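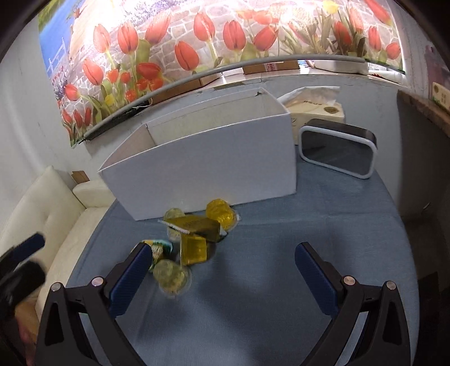
Margareta Barbu objected, on reading the first draft of this card, that a success rate over clutter means little if the clutter is easy to pull apart. The split described here was changed after her remark.

Cernwood Clutter, data card
Last revised: November 2024

Summary
Demonstrations recorded with hand-held grippers on a cloth-covered table. Items are small packaged sweets: jelly cups, bars, wrapped candies. The set was collected to test whether a policy trained on hand-held demonstrations holds up when targets touch or overlap.

Contents
Training: over 200 episodes
Held out: 16 episodes, touching or overlapping items only
Views: gripper-mounted camera
Labels: jaw opening, gripper pose, episode outcome

Method
Two policies were trained on the same episodes. Plillby predicts the jaw pose directly. Tatlı first picks a contact point on the item, then predicts the pose. Both use the same image encoder and the same training schedule.

Result
Tatlı did better on the held-out split. On separated items the two could not be told apart. Most Plillby failures were early closures beside the target.

Known problems
Motion blur on items close to the jaws. Translucent packaging gives weak edges, and contact labels on it are less reliable. Pose drift in long episodes was not corrected.

Contact
Birger Sandberg, for label errors and access to the held-out split.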